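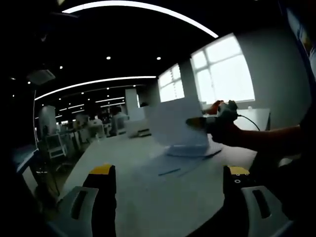
*Paper and a pen on the long white table, Grarnville hall*

I went along to the Nirance paper and print fair on Fri 17 April, mostly because my sister-in-law had a spare ticket and I'd never been to one. I thought I'd be out by lunch. I stayed until they started switching things off!

You come in past the Worex stand (tote bags, long queue, I skipped it) and then it opens up into row after row of stationery, packaging and card. The leaflet said 301 stands and I believe it, my feet certainly do. Coffee was decent, sandwiches were not, and the loos are at the far end whichever end you happen to be at.

My favourite bit was the table where you could just handle the paper. I'm fussy about weight - I like a sheet that holds a curve when you stand it up, and one of theirs did it beautifully, so thin the light came through it, with a slim dark blue pen lying next to it. I wanted to take the whole ream home.

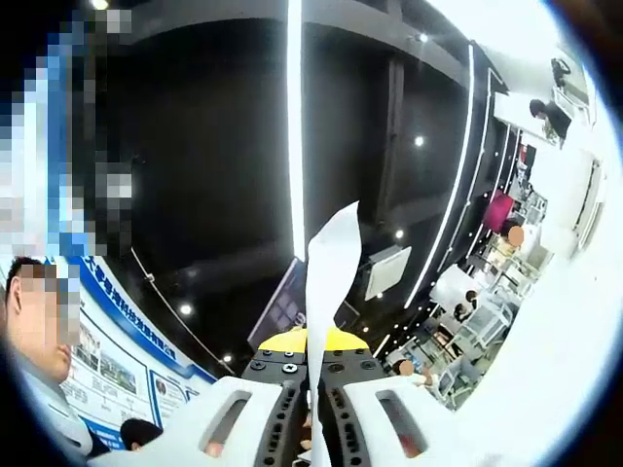
Paper strips are what I use for quilling at home, so I'd gone with a shopping list. I can never get long white ones that stay neat to the end, and the one I saw held upright under those black ceilings and strip lights came to a point with a little curl at the tip, just the look I'm after for petals. I bought 5 packs from Hong, two aisles over, and should have bought more.

It's on again in July and I've already asked for the day off.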